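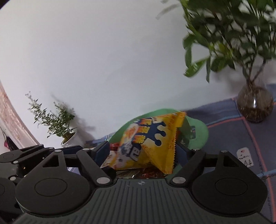
Home - Shop - Table Linen - Contact

Salville Grid Tablecloth, blue-grey

I've had this one on my own table since May and I'm still so fond of it! The ground is a soft blue-grey with thin red-orange grid lines, and it looks lovely under plants (or a pile of snacks - no judging). Wash it on cool and hang it up. Item 2259, and I have 3 left. Orders in by Friday go out with Hinata.

Last updated: May

Related items
Hoshino napkins
Senalholm runner
Flerkutdale tea towel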